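Why does every tool need a home?
A page for young makers, by Abimbola Nwachukwu

Think about your kitchen. The spoons live in one drawer and the cups live on one shelf. You can find a spoon even when you are half asleep! A workbench is a kind of kitchen too, only we cook other things on it.

A bench is a strong table for making and mending. Many benches are made of wood. If you look closely at wood, you will see lines in it. These lines are called the grain, and they show how the tree was growing.

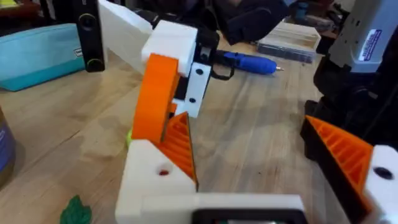

Small things are the difficult ones. A ring or a toy leaf can hide very well under a sheet of paper, or roll on the floor and stay there until July. So small things like to live together in a pot. A round pot made of cardboard is good for this — it is light, and you can write on the side what is inside.

Soft things, for example cloths, can go in a pouch. A pouch closes, so the dust stays out. 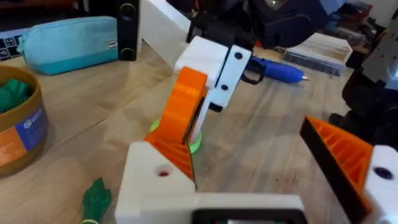

A bright green ring on, or just above, the light wooden table.

Sharp things need more care. Scissors should lie flat in a tray, and you never leave them open. When you give scissors to a friend, hold the closed blades in your hand and let your friend take the handles.
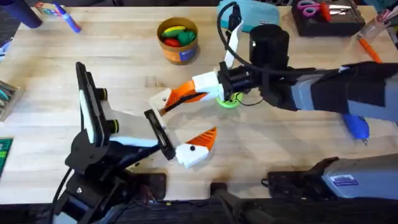 The pot of toy pieces is at the back, and the scissors with pink handles are in the black tray.

Try it at home
Choose seven things from your desk and find a home for each one. Then ask a grown-up to call out a name, for example "rubber!", and see how fast you can bring it. My nephew Nassoro keeps his pencils in an old boot.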